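Counting Pledges

From the Ukden newsletter, September 19, 2018

Another year, another launch. The Vunance campaign against violence in the home had its opening night last week, with a stage, a singer, a film and a big blue board where guests could sign a promise never to hit, threaten or control a partner. By the end of the evening there were 842 names on it. The press release went out before the chairs were stacked, and it called the night a turning point. 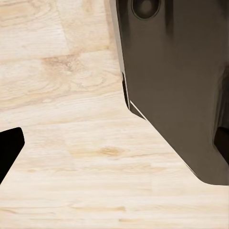
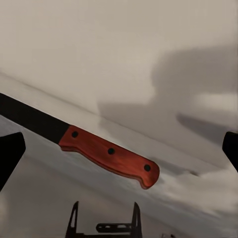
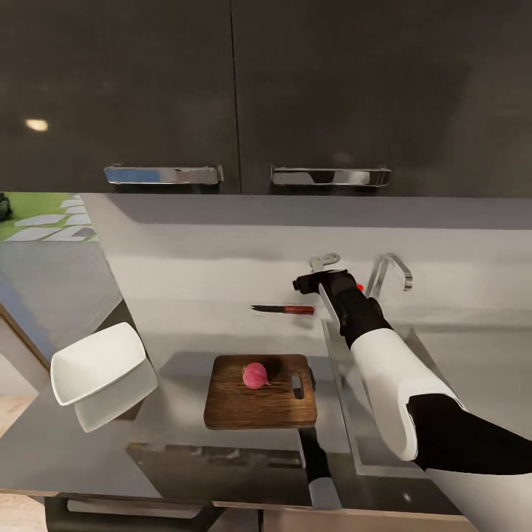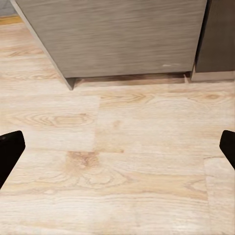

I would like to know what turned. I have been writing this column long enough to have been to four of these evenings, and each one had a board, or a wall, or a banner, or one year a very long scroll. I signed the scroll. I couldn't tell you today what it said, and I doubt many of the other people who signed it could either.

The trouble with a pledge is who turns up to make it. A man who will drive across town on a work night to promise he won't hurt his wife is, most of the time, a man who wasn't planning to. The one we worry about stayed home. Or he came, and signed in large letters, and drove her back afterward. Every advocate I have talked to has a story like that second one, and none of them tell it for laughs.

Simin Karimi ran the night line at the Amini shelter for many years and now trains the people who answer it. I asked her whether calls go up or down after a campaign. "Up, for a little while," she said. "Then we run out of beds, same as always, and the person on the phone has to say so." She thinks the campaigns do some good, mostly because a woman may see the number on a bus and keep it in her head for months before she uses it. She was less sure about the singer.

So let's talk about the number on the bus, because that part I can believe in. It is cheap, it is there all year, and it asks nothing of anyone except to be seen. The bus cards got a small slice of the campaign money. The launch got a large one. When I asked how large, I was sent a document with a pie chart in it and no dollar figures at all.

Here is what I could find. The campaign says it "reached" 3,499 people in its first round, back in February. Reached turns out to cover anyone who was handed a leaflet, anyone who sat through a talk and anyone who opened an email. Of those, 573 filled in a survey at the end of a talk, and most of them agreed that violence is wrong. I am glad they did. I would guess that most of them agreed with it on the way in, but there is no way to check, since the survey was only given afterward. A survey with no "before" can't tell you what changed. It can tell you that people are polite to the person holding the clipboard.

I put this to the Vunance office, and the reply was civil. Attitudes are hard to measure, they said, and change takes time, and a first round is for learning. All of that is fair. But then say so on the press release. Don't write "turning point" at the top and "early learning phase" in an email to the one reader who wrote in to ask.

Compare the Jonetti program, which you probably haven't heard of because it has never rented a stage. It is a weekly group for men who have been ordered there by a judge, and for a few who come on their own. It runs for most of a year. The men don't like it much, at least to begin with. The part I find most convincing is that the program doesn't take their word for anything. With her consent, and without telling him what she says, a worker keeps in touch with the partner or the ex-partner all the way through, and asks her whether life is any safer. If she says no, that goes down as a no, whatever he has said in the circle that week.

I am not going to tell you that Jonetti works. I went in with doubts about it and I still have some. Plenty of men drop out, and a man who drops out is harder to keep an eye on than one who never signed up, since everyone had started to relax. The groups also cost real money, and it comes from the same thin pot that pays for beds. Karimi worries about that more than I do, and she knows more than I do. She would fund the beds first, then the court advocates, then the men's groups, and she would want the groups to show their dropout numbers every year in public. But at least there is something there to argue about. The program asks the right person the right question and writes the answer down, including when the answer is bad.

There is around 300 thousand dollars still to be given out in this round of grants, and the comment period is open to anybody who lives in the county. Few people write in. The forms are dull and the deadline is printed in small type at the back. If you do write, I would suggest three things to ask of any group that wants a share, and you can put them in your own words.

First, ask who they count. If the answer is the people in the seats, ask what they know about anyone who lives with the people in the seats.

Second, ask what they would take as a sign that the thing had failed. I asked this of two groups last year and one of them thought it was a hostile question. The other had an answer ready, on paper, and I have thought better of them ever since.

Third, ask what happens when a woman calls the number. Does a person pick up? At night? In a language she speaks? If there is no bed, where does she get sent, and who pays for the ride? A campaign that tells people to reach out has some duty to find out what they will be reaching.

Comments can be handed in at the Ukden front desk or sent by mail to the same address, marked "county grants." You don't have to give your name. The crisis number is on the back page, where it has been in every edition, and we are moving it to the front from next month.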